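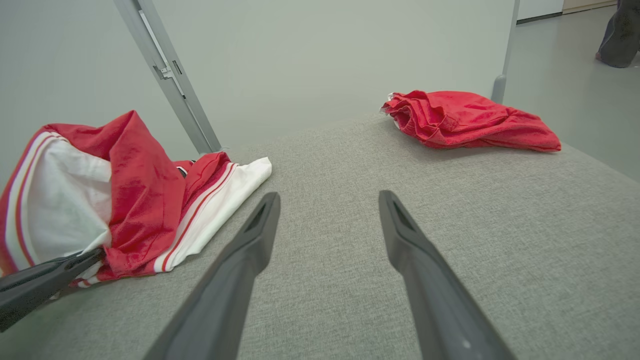 Clavden library to reopen in July with longer hours

The Clavden public library will reopen in July after a renovation that closed the main reading room for most of the winter and spring, the town's library board said.

The building on Phillips Street dates from 1838 and was a grain merchant's office before the town bought it. Work began with the roof, which had leaked over the local history shelves, and later took in the heating, the front steps and the wiring on the upper floor.

Head librarian Ffion Lewis said the roof repair took longer than planned. Contractors found rot in 22 of the rafters on the north side and had to order replacement timber cut to match.

"We had hoped to be open before the end of the school year, and that didn't happen," Lewis said. "The roof is done now, and what's left is shelving, paint and moving the books back."

Most of the collection has been kept at a warehouse in Stinley. Staff have been running a small lending desk at the Clavden community hall, where patrons could pick up books they had reserved. The desk will stay open until the move is finished. Books on loan can be returned there or at the Drastham branch, and no late fees will be charged on items borrowed during the closure.

When the library opens again, it will stay open until 8 p.m. on two evenings a week. It used to close at 5 p.m. every day. Lewis said people who work in Drastham and ride the bus home had asked for later hours in a survey last year. The library received 1,262 replies to that survey, and evening hours were the most common request.

The second most common request was for quiet study space. A former storage room at the back of the second floor has been turned into a study room with desks and outlets. It can be booked for up to 2 hours at a time with a library card. The children's section will move from the second floor to the ground floor, next to the side entrance, so that parents with strollers will no longer need to use the elevator.

Rhun Bellis, who teaches fourth grade at Clavden Elementary, said his classes used to walk to the library every other week and have missed it.

"The bus to Drastham takes up the whole morning," Bellis said. "We went once and got 15 minutes with the books."

The local history collection will be the last part to return. Several boxes of letters and account books were damp when they were taken out and are being treated by Lowri Gethin, a paper conservator in Stinley. Gethin said the account books are in fair shape but that some of the letters have stuck together and will have to be separated by hand. She expects to have the first boxes ready by fall. Researchers who need anything from the collection before then should call the library to ask whether it is available.

The town paid for the roof and wiring out of its building fund. The study room and the new children's shelving were paid for with a gift from the estate of a former patron, whose family asked that the name not be made public.

Parking behind the building will be limited until the contractors remove their trailer. Street parking on Phillips Street is free after 6 p.m.

Beca Rosser, who runs the children's programs, said story time will start again in the week after the reopening, at 10:30 a.m. Families do not need to sign up. Registration for the summer reading program is open now at the community hall desk, and children who sign up there can collect their reading logs the same day.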